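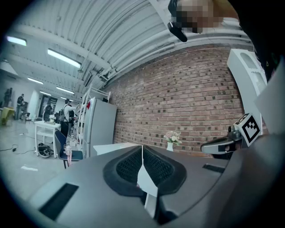
Learning to swim at fifty-one: a talk with Eun-ji Yook

5 March 2025

Eun-ji Yook grew up far from the sea, and for the first nineteen years of her life in Stolledton she did not go into it higher than the knee. Her children learned to swim at school. Her husband swims a little. On family holidays she was the person who sat with the towels and the mandarins and watched the bags.

"I was a very good watcher," she told me when we met at her kitchen table. "I knew where was everybody. But I could not have helped anybody, and this I did not like to think about."

She began in November, in the adult beginners' class at the Holwood pool, under the teacher Cyril Goodall. There were seven people in the group. The youngest was a nursing student and the oldest was a retired tram driver who had booked the course two times before and cancelled both times. Eun-ji had also cancelled once. She said to the office that she had a cold.

I asked her what she was afraid of, if it was the deep water or the other people looking.

"The face," she said. "To put the face in. Everybody thinks that the legs are the problem or the arms, but I could move my arms very nicely. When the water came to my ears I wanted to stand up and go home to cook dinner. It was half past six in the morning!"

Mr Goodall, whom I called later by telephone, has taught adults for most of his working life and he does not find this unusual. In the first lesson he lets people hold the wall and breathe out through the nose, and he does not demand more. "A kid will jump in and come up coughing and do it again," he said. "A grown-up has had decades to think about it. I've had people spend six lessons on the steps. They paid their money, they can stand on the steps if they want."

Eun-ji spent two lessons there. Between the lessons she practised at home in a mixing bowl, which her younger son found very funny and filmed on his phone. She showed me the bowl. It is an ordinary steel one and she still makes pancake batter in it.

The floating came in the fourth week. She remembers that it rained on the roof, and that Lợi Tăng, the nursing student, was holding one hand under her back and then was not holding it any more. "Lợi did not tell me. I was looking at the roof and I was telling her about my sister's wedding, and I saw her hand on the rope. I sank immediately, of course. But after this I knew that it was possible."

We spoke for some time about clothes. For Eun-ji this was a real question before the course, and she thinks that pools do not consider it enough. She did not want to wear a usual swimsuit in front of strangers. She bought a long-sleeved top and leggings made for swimming, and then she worried that the staff would send her away. She wrote an email to ask. The answer was one line and it said that any proper swimwear is fine. "I read this email many times," she said. "They could put it on the website. I am sure I am not the only one."

The price was the other matter. She paid 224 dollars for the course, with the pool entry included, and she thinks it is fair, but a friend of hers, Si-woo Yeon, works on shifts and could attend only half of the dates. The pool does not give money back for missed lessons. Mr Goodall confirmed this and said he would prefer it was different, but he is not the one who makes the rules. He lets people join another group when there is a place free.

In the last week each person was asked to choose a distance. Eun-ji chose 100 metres, on her back for the first part and then in what she calls her own style. She stopped three times at the rope. Her older daughter wanted to come and take pictures and she did not allow it.

"I was slow. The tram driver was faster than me and he is seventy-four. When I finished I had a cramp in the foot and I was so hungry. I ate two sausage rolls in the car park."

Did she tell her family in Korea? She telephoned to her mother the same night. Her mother asked who had watched the bags.

She goes now on two mornings in the week, before work, usually with Lợi, and they take the slow lane near the stairs. The sea is still waiting. Her husband has proposed the small beach behind the boat ramp, where the water stays shallow for a long way, and she has agreed to go at Easter if there is no wind. She still does not like to open her eyes under the water, even with goggles.

The next adult beginners' course at Holwood starts after the school holidays. Places can be booked at the front desk or by telephone, and a person who is not sure may come and watch one lesson from the benches without paying.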